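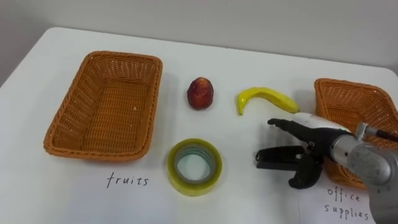
Skernik Tabletop Sorting Kit

Sold by Jayson Agbayani, from the shared workshop in Larnport
Ships within 3 working days
Status: in stock, second batch

Hi, I'm Jayson, and this is the kit I wish I'd been able to buy when I first got an arm running on a table and then sat there wondering what on earth to do with it. Stacking blocks gets old fast! What I wanted was a small job with some actual reading and deciding in it, that I could set up on a Saturday morning and still have working by dinner. So the Skernik kit is a sorting job in a box, plus the software that goes with it.

You bring the arm, the gripper and the camera. I'm putting that near the top because I've had a couple of emails from people who thought the arm was included (sorry, no, not at this price).

How it works

You put out two baskets and give each one a label in plain handwriting. Marker straight on a wipeable white table is fine, and so is a sheet of paper under the basket. Mine usually say "fruits" and "office supplies" because that's what I have lying around – a banana, a roll of packing tape, a little red fruit. The software reads the labels, looks over whatever is between the baskets and picks a basket for each thing. Change the words and you've changed the job. There's no retraining and no menu to dig through.

I went back and forth on printed tags for ages. Analyn Fajardo, who has the bench next to mine and writes most of the label reader, kept pushing for handwriting and she was right. People like grabbing a marker. Lowercase reads best at the moment. Cursive is hit and miss, and my own cursive is mostly miss.

What's in the box

Two rectangular woven baskets, orange-brown, with a flared rim
One black marker, one cloth
A pad of plain white sheets, 15 in all
A starter bag with 16 things to sort
The Skernik software on a USB stick, with a year of updates
A printed setup guide (Analyn drew the diagrams, they're great)

What you need

An arm with enough reach to get to both baskets from where it's bolted down
A gripper that opens wide enough for a tape roll lying flat
A camera looking down at the table from the front
A plain, light tabletop – white is best, and please no shiny tablecloths
A computer you don't mind leaving on

Setting up

Leave clear gaps between the things you're sorting. A banana leaning on a roll of tape counts as one very strange object as far as the software is concerned. Keep each label in front of its basket or just underneath it, where the camera can read it without the arm lying across the words. If your arm comes in from the side, like mine does, park it and check the camera view before you start, then slide the paper over a bit if you've lost a few letters. It can usually guess the rest of a word, but I wouldn't lean on that.

I tape my baskets down from underneath. A gripper that comes in low will nudge a light basket, and then every drop after that is a bit off. Two little loops of tape and it stays put.

Bananas deserve a word of their own! The curve throws off the grasp angle, and if you grab too near the stem the whole thing swings. Version 9 of the software goes for the middle by default, which was the big fix in July, and you can change it in the settings file if you're working with something odder.

Which kit should I get?

The Skernik is the one on this page. The Majimbun is the same kit with a third basket, for when two categories start to feel easy. If you only want the label reader and have your own baskets already, that's sold separately as Bravus, and it's the same code.

Spares

Replacement baskets come singly, so you don't have to buy the pair. Paper pads too. Any black marker from the drugstore will do, so please don't pay me shipping for one.

Returns

Thirty days, as long as the baskets come back in one piece. Used paper you can keep. Write to me through the contact form if something's missing from the box or the label reader won't start, and tell me which arm and camera you're using.

Page updated 28 August 2025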